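4. Choosing a spot for your Grerko humidity monitor

Welcome back! If you have the batteries in and the little green light has blinked at you, the hard part is over. Now we need to find the monitor a good home, so please take your time with this section.

1. Walk through the house and pick the room that feels dampest to you.
2. Hold the monitor against the wall at chest height and leave it there for 43 seconds, until the first reading settles.
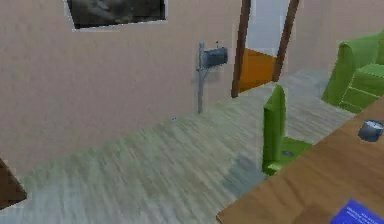 Readings drift when the monitor sits in moving air, so keep it well away from vents, fans and open windows. Doorways are the spot folks tend to forget. On a wall like this beige one, with a framed picture on one side and a doorway on the other, we would go toward the picture and leave the doorway side alone.

3. Mark the two screw holes with a pencil and hang the bracket. Smooth walls can take the Falter adhesive pads instead.

Note: Adhesive pads do not hold well on rough or uneven surfaces. Please use the screws there, even if it means a trip to the garage for the drill.
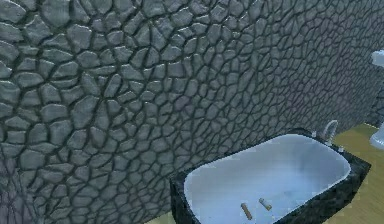
Figure 4-2. Bathtub against a stone wall.

4. Press the monitor onto the bracket until it clicks, then hold SET and choose room type 2 for a bathroom or room type 1 for anywhere else.

Caution: Never spray cleaner straight at the monitor. A soft, barely damp cloth is all it needs.

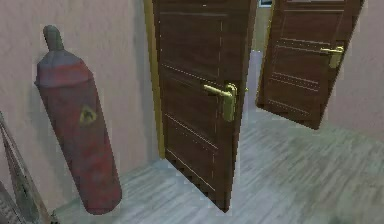 5. Let the monitor rest overnight before you trust the numbers. It keeps the last 200 readings, and you can scroll back through them with the down arrow whenever you like.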